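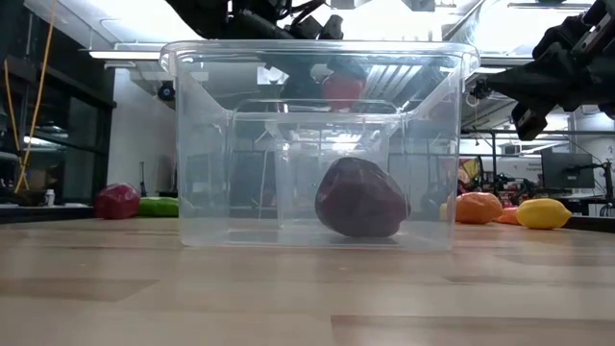
Samska 채소·과일 담기 사진 모음

안녕하세요, 이 폴더를 열어 주셔서 고마워요! 원래는 저 혼자 보려고 모으던 건데 Evelien Stevens 님이 설명 파일 하나는 있어야 남들도 쓴다고 해서 2021년 2월 9일에 부랴부랴 적기 시작했어요. 그래서 말투가 좀 두서없어요(양해 부탁드려요).

무슨 내용이냐면
식탁 위에서 과일이랑 채소를 투명한 플라스틱 통에 담는 과정이에요. 사과, 오이, 빨간 피망 같은 것들이 나오고요, 상은 밝은 색 나무 상판이에요. 저는 속이 비치는 통을 정말 좋아해요. 뭐가 들어 있는지 뚜껑 열어 볼 필요도 없고, 담다 만 상태도 그대로 보이니까요!

폴더 구성
gultville: 한 가지만 담는 것. 처음이시면 여기부터 보세요.
michiels: 여러 가지를 섞어 담는 것. 총 22회분이고 제일 손이 많이 갔어요.
pramano: 담았다가 다시 꺼내는 것. 아직 3회분뿐이에요.

이름표 붙인 방식
물건 이름은 전부 한글로 적었어요. 색이 다른 사과도 그냥 "사과"로 통일했고, 색은 따로 칸을 만들어서 "빨강", "검붉은색" 이런 식으로 넣었어요. 피망하고 파프리카는 끝까지 고민하다가 "피망" 하나로 합쳤는데 지금도 살짝 찜찜하네요. 통 벽에 가려서 반쯤만 보이는 것도 이름표는 붙였고, 메모 칸에 "가림"이라고 써 두었어요.

알아 두실 점
투명한 통이라 벽 너머에 있는 물건이 안에 든 것처럼 보일 때가 있어요. 저도 처음에 꽤 헷갈려서 michiels 쪽 5회분은 이름표를 통째로 다시 붙였어요. 상판에 조명이 비치는 것도 따로 손보지 않았어요. 밝기를 맞춰 쓰고 싶으시면 원본은 꼭 복사해 두고 작업하세요.

앞으로
7월쯤에 버전 2를 올리고 싶어요. 가지랑 양파도 넣고, pramano를 좀 채우는 게 목표예요. 이름표가 틀린 걸 발견하시면 폴더 이름이랑 회차 번호를 같이 적어서 알려 주세요. 고친 내용은 변경 기록 파일에 바로바로 올릴게요~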